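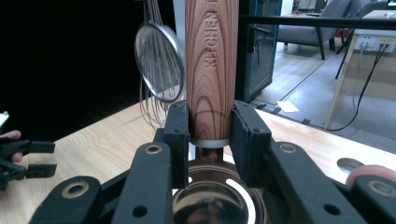 The width drift on our grippers cost me most of July, and I've put off writing it up until I could do it without grumbling. For anyone new here, I spend my working days in a shared lab recording people doing small kitchen jobs with hand-held grippers, and those recordings go off to teach a robot arm the same jobs. Every recording carries a number for how far apart the two fingers are, and that number is the part that went bad on us. You'd never have caught it by eye. Get the black fingers squarely on either side of a round handle, like the wooden one with KITCHEN engraved up it, hold it above the steel bowl, and everything looks just as it should. The grip feels good too, nice and snug. Meanwhile the file quietly says that the fingers are a little further apart than they are.

I first heard about it from Corentin Maillard, over at Kellico, where the arm lives. He had trained it on our first 600 recordings and it had been behaving nicely, picking utensils up and putting them down again, and I'd been walking around rather pleased with myself. Then we sent a second batch, he trained it again with everything we had, 1240 recordings in all, and the arm took up squeezing and dropping. It would close on a handle, decide it had closed too far, ease off, and let go halfway across the table. Then on another try it would clamp down hard and keep pushing. He stopped it by hand and wrote me a very polite email, which I read standing up in the corridor with my coat still on.

My first thought was that the fault was at his end (I'm sorry, Corentin!). My second thought was the handles. Round wood is slippery to grip compared with the flat plastic things we'd started on, and I had a fine theory about the handle rolling between the pads. I spent two days on that theory. I stuck on grippier tape, I took the tape off, I had Qistina Jugah pick up the same spoon over and over while I stared at a graph, and all I really learned is that Qistina has more patience than I do.

She's the one who found it, too. She closed the gripper on nothing, pads flat together, and read the number out loud. It should have been zero. It said 3 millimeters. She opened it wide, shut it again a bit more briskly, and it had moved.

So we took the thing apart on a tea towel. The width comes from a little magnet that turns with one of the linkage arms, with a sensor sitting over it. The magnet is glued into its seat, and the glue had given up. Most of the time it turned with the arm the way it was meant to, but snap the fingers shut quickly and it slid round by a hair. One hair is nothing much. Sixty takes of whisking later, with somebody who likes to work fast, you've built up an error you could park a pencil in. I'd been checking the brass bushings for play every morning, very faithfully, and they were perfect the whole time.
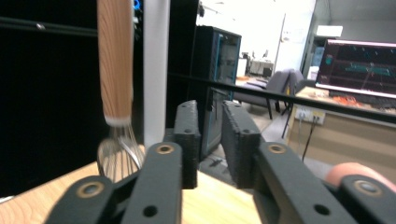 Could the slipping magnet have hurt anyone? While the gripper is in a person's hand there's very little risk, but an arm trained on those numbers can squeeze much harder than it means to, and a hand near it could be badly pinched.

That second half is what kept me up, I'll admit. I had always thought of our end as the gentle end – a few people, a table, some utensils, no motors to speak of. It hadn't sunk in that a mistake of mine could turn up weeks later in another building as a motor pushing when it ought to have stopped. Corentin had his force limit set sensibly low, and he keeps people behind the line whenever it runs something new, so the total damage was one cracked wooden spoon. He's kept the spoon. He says he's going to mail it to me.

What we've changed isn't very grand. Every gripper now gets shut on nothing at the start and end of each recording, and if the two readings don't agree the file gets set aside. The magnets have a small flat side now, so they can't spin even if the glue lets go again. I also went back through the second batch, which took forever and a great deal of tea, and threw out anything I couldn't vouch for. That hurt, as there was some lovely whisking in there.

The retrained arm is due to run again next week, with the force limit lower still. I'm told I can come and watch, from behind the line.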